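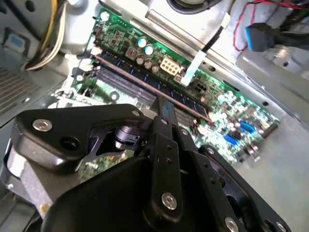
A gripper above the memory slots of a desktop computer

Automated computer refurbishment is the use of robots to take apart, test and rebuild used desktop computers. Robots have long built new machines, but old ones are a far harder job — every case that arrives is laid out differently, and the cables never lie in the same place twice. That makes it one of the liveliest corners of workplace automation.

The Winska workshop in Allton

The best-known small site is the Winska workshop in Allton, which repairs office computers for schools and charities. It began with 2 robot cells, and a third and fourth were added after the first year. The cells run a control program called Caron, which plans each movement from camera pictures and hands the job to a person when it is unsure. In its first full year the workshop sent out 902 desktops.

Memory modules are a favourite task for the cells. A stick of RAM sits upright in a narrow slot, often close to capacitors and power cables, so the gripper needs thin fingers and a light touch. Caron first learnt the task on older boards, with all their variety of slots and clips.

Changes to the work

Before the cells arrived, a technician at Winska spent most of a shift bent over open cases. The same staff now look after the cells, deal with the awkward machines and do the final checks. Sore wrists and cut knuckles, once a daily complaint, have become much rarer. Fault-finding takes up the largest share of the day, and many technicians say it is the part they always liked best!

There have been drawbacks too. The work is quieter, and some staff missed the chat of the shared bench, so the morning tea break was made longer. New starters still spend 3 months on hand repair before they go near a cell, a rule the technicians asked for themselves.

Spread

A second workshop opened in Narkosness in May, with 4 cells and a larger area for laptops, which are still taken apart by hand.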